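I said in July that I would believe the claims about hand-held grippers when I had used a pair myself. I have now used two pairs, the Korel and the Stornard, and I believe some of them.

For anyone who skipped the last post: you hold one gripper in each hand, do the job yourself, and the recordings are supposed to teach an arm to do the same job later. No teach pendant, no arm needed on the day. The sales pitch for the Korel says anyone can pick it up and produce good demonstrations within minutes. I'd like to meet anyone. My first 8 attempts were garbage.

Our test job was food containers with clip lids, which sounds dull and is exactly why I chose it. Every vendor demo I have sat through uses a foam cube or a soft toy, and a foam cube forgives everything. A clear box with a smooth wall does not. It slides, it reflects the lights, and the wall is see-through enough that I expected the wrist cameras to have a miserable time with it.

Ursina Hämmerli set up the table and did a good share of the handling. She is much more patient than I am and also more charitable to the manufacturers, so assume her version of this post would be nicer.

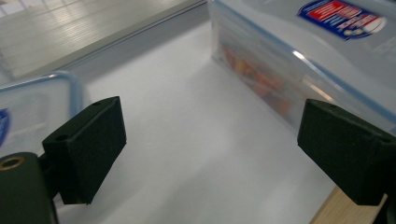
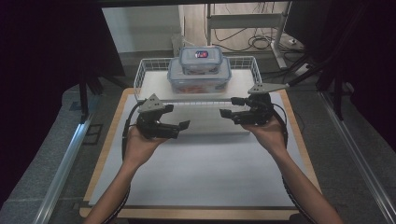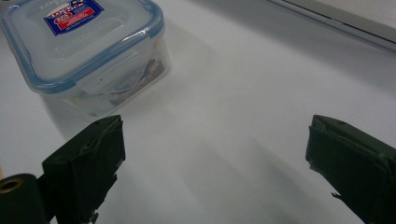 Containers from the wrist views (first and last) and from head height (middle).

My main complaint is about finger pads. The spec sheets talk about stroke, weight and battery, and then the whole afternoon is decided by whatever is stuck to the last inch of the finger. Textured foam gave us the better hold on a smooth wall, but it grabs at the lid rim when you want to let go, and you end up setting the box down crooked. Tape lets go cleanly and then starts to wrinkle and fray at the edges. I asked Stavuver, who sold us the Stornard set, how often they expect pads to be replaced. The answer was "as needed." Thanks.

Second complaint: cables. Once you have one running back along each forearm, you move differently. I kept my elbows in and avoided crossing my hands, so what we recorded is a person being careful about cables. Will a policy trained on that be careful too, for no reason at all? Ursina thinks it washes out with enough data. Maybe. People have been telling me things wash out with enough data for years.

The wrist cameras did better than I expected. The blue lid rims stand out well against a white surface, even when the walls of the box nearly vanish into it. I'm not giving the cameras full credit for this. White paper and a colored rim is an easy version of the problem, and I want to see the same thing on a cluttered counter with a plain lid before I say anything kind in public.

We logged 856 takes over the whole comparison and threw out 47 for tracking dropouts. That is a respectable rate, and I went looking for the catch. Most of the dropouts came when one wrist turned past nearly 90 degrees, so if your job has a lot of tipping and pouring, don't plan on my number.

Which one would I buy? The Korel, if somebody else is paying, because it is lighter on the wrist. The Stornard if the money is mine. I would not buy either on the strength of the brochure, and I would put the first order of spare pads on the same invoice.

The Ahuja controller is still in its box. It wants a firmware update before it will talk to anything, and the update page wants a login I haven't been sent.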